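7 July 2025

Up before the bins. I had promised myself that the grey worktop would be dealt with before I left for Mondbridge, and since the other thing I'd promised myself was a lie-in, one of us was going to be disappointed.

The worktop is the Kasten one, pale grey, chosen in January when everything outside was that colour and I must have wanted it to match. The chap at Rarkach called it "forgiving". It has forgiven me nothing. Every crumb shows up like a ship on the horizon, and I now know more about my toast than I ever wished to.

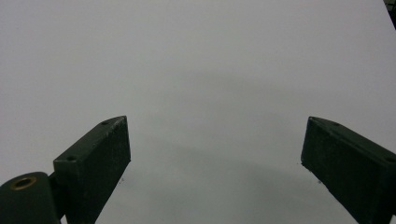 By half past nine I had moved on to the question of what ought to live on it. The Skurasby bread bin is out of the running, as the lid bites. The kettle can stay. The fruit bowl has gone to the windowsill with 2 lemons in it, both past their best and neither inclined to discuss it. I paid £47 for that bowl and have used it chiefly for keys.

Then the drawer, which I only opened to find a cloth. Sixteen takeaway menus, a fuse, candles from a cake I don't remember eating. Put it all back. Cloth was on my shoulder.

Train at ten past two, so egg sandwich, eaten over the sink like a burglar. Must ring about the tap.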